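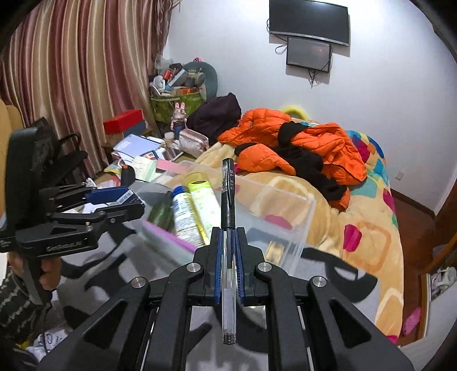 Usamos cookies para melhorar a sua experiência. Aceitar | Saber mais

"A vírgula é a última coisa que se vai embora"

1 de abril de 2022, por Edit Vörös

Drita Softić pede um galão, devolve-o por estar morno e só depois aceita falar de legendas. Fá-las há 13 anos, quase sempre para séries que não veria se não lhe pagassem. A última, uma saga familiar passada na ilha de Brirano, tinha 2.952 falas, e em 489 alguém gritava o nome de um cunhado. "Ao fim do segundo episódio já odiava o cunhado. Ao quarto percebi que ele tinha razão."

Trabalha em casa, em Furtado, com o estore a meio e o telefone noutra divisão. O público imagina que o difícil são os palavrões. Ela encolhe os ombros. Os palavrões são curtos, cabem sempre. Difícil é um notário que fala depressa. "Tenho duas linhas e ele tem uma herança inteira para explicar. Alguém vai ficar sem saber do olival."

Pergunto-lhe se lê as queixas dos espectadores. Lê todas, diz, e guarda as melhores. Um senhor chamado Sándor Szabó escreveu-lhe em janeiro por causa de um "portanto" que, segundo ele, a personagem nunca diria. Trocaram cartas durante um mês. "Perdi. Era mesmo 'por isso'."

Quanto às traduções automáticas, a Avness, para quem trabalha, já lhe propôs limitar-se a revê-las. Aceitou dois episódios e cobrou mais caro. Num deles, um padre abençoava "a corrente de ar" em vez do rascunho do sermão. "Deixei ficar um dia inteiro, só para me rir quando passava pela secretária."

Agora tem em mãos um filme quase mudo. Está preocupada: pagam à linha.

Contacto | © 2022 | Voltar ao topo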